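Workshop tips: teaching an arm to handle plates by remote control

Set the lights before the first take. A translucent plate picks up every ceiling fixture as a glare line on the rim, and the line moves when the plate does. Dim what can be dimmed and leave it alone for the session.

Practice the grasp ten minutes by hand. Notice where your own fingers go on the rim, then copy that approach angle with the controller.

Lower the gripper in two moves: fast to a hand's width above the rim, slow from there. Pause before closing. Pauses in transit are a different matter — the trained policy will copy them, so trim or redo any take with a stop halfway across.

Record 40 takes per plate color before changing the layout. Shift the start position a little each time. Ataahua Quinlan ran 115 takes with one fixed layout in August and had to repeat most of them.

Keep failed grasps in a separate folder. A slip followed by a clean recovery can stay in the main set if the recovery is labeled.

Wipe the tabletop between blocks. Grit under a plate changes how it slides. 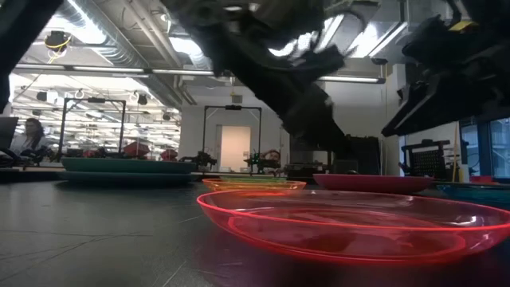

Mixed plate colors on the dark tabletop, two teal ones stacked at left.

For stacks, teach unstacking first. Start with 3 takes at quarter speed and check the finger clearance at the upper rim in playback. If the lower plate lifts too, come in flatter.

Home both arms before powering down.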